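Width from two fingers

Baiba Pētersons asked me last week why the new policy code is so slow to start, and I gave her a short answer which was not very good. I will try to give a better one, also for myself, so I don't forget how we came to this design.

Our task at the moment is sweeping. One hand has a small broom, the other hand has a dustpan, and between them are beans on a table. For a person it is a very boring task. For the software it is two tools which must agree with each other all the time, and a pile that changes its shape whenever it is touched.

In the first version I recorded for each hand the pose and one number, the opening of the gripper. The model (we call it Brendon, the name was already in the repository when I came) predicted 8 steps ahead for both hands together. On the training loss it looked very nice. When I played the predicted motion back in the viewer, the dustpan was moving forward at the same moment as the broom. So the two tools were pushing against each other and the beans were in between.

I spent four days looking for an error in the network. The error was in the clocks. Each wrist camera had its own time stamp, and the log writer put the stamp when the file was written and not when the picture was taken. One hand was late compared to the other, and the delay was not constant, it was growing during a long recording. The model learned exactly what I gave to it.

After this I wrote a small tool, Leltero, which reads all the streams, finds the same event in both wrist views and the head view, and shifts them to one time. The event must be something sharp. The moment when a finger pad first touches a handle is good. A bean that rolls is not good, because in the wrist view it is often hidden behind the tool.

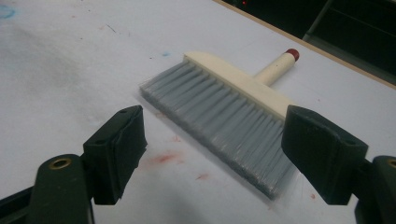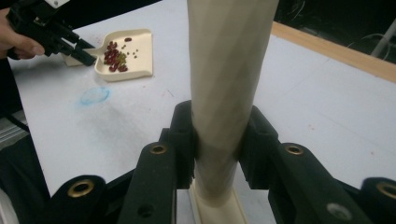

Beans, both hand tools and the view from the head, all at one table.
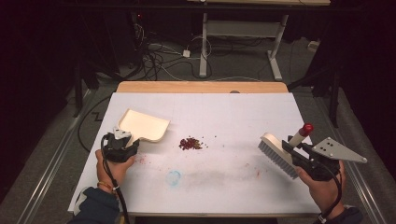

The alignment runs once for every recording and the result is saved in a file next to it. If the three views do not agree, the tool refuses to continue and prints which stream is wrong. At the beginning I had only a warning there, but I know myself, and I do not read warnings.

The second problem was the width of the gripper. We don't have a sensor for it, so the number comes from the wrist picture itself: find the left finger, find the right finger, compute the distance. It works well when the fingers are empty. When they hold a thick handle, the handle covers a part of the inner side and my detector sometimes took the edge of the handle for the edge of the pad. Then the width jumped for one or two pictures and came back.

I first tried a median filter. It removed the jumps, but it also made the closing of the gripper later than it was in reality, and the timing of closing is the thing I want to learn. Povilas Liepiņa proposed to use the outer part of the finger for the detection, where a held object does not reach, and to calculate the position of the pad from the geometry. It was one afternoon of work. I compared it by hand on 32 short recordings and found only one jump left, in a very dark one.

Now to the question of Baiba. The start is slow because the policy loads the calibration for both hands, checks it against the last alignment file and then runs the detector on 1000 old pictures to see if the widths are still the same as before. If somebody changes the detector and forgets the calibration, this test finds it. I could move it to a nightly job. Maybe I will do it when the detector is more stable, but in June I still changed it two times, and both times the test stopped me.

What is still not solved is the planning of the dustpan. The broom hand is now quite good in the viewer, the strokes go in the right direction and they are short near the lip of the pan. The dustpan hand should wait, and the model does not like to wait. In most of the demonstrations the person makes very small corrections with the pan all the time, and the model averages them into a slow drift to one side. I tried a smaller weight for small motions, with no clear result. Next I want to give the dustpan hand its own short history of the other hand, so it can see that a stroke is coming.

There is an older branch called Wundach where I started something similar, with the history as a separate input. I have to read it again, my comments there are half in English and half not. If the tests pass on it, I will merge the alignment part first and leave the planning for the next post.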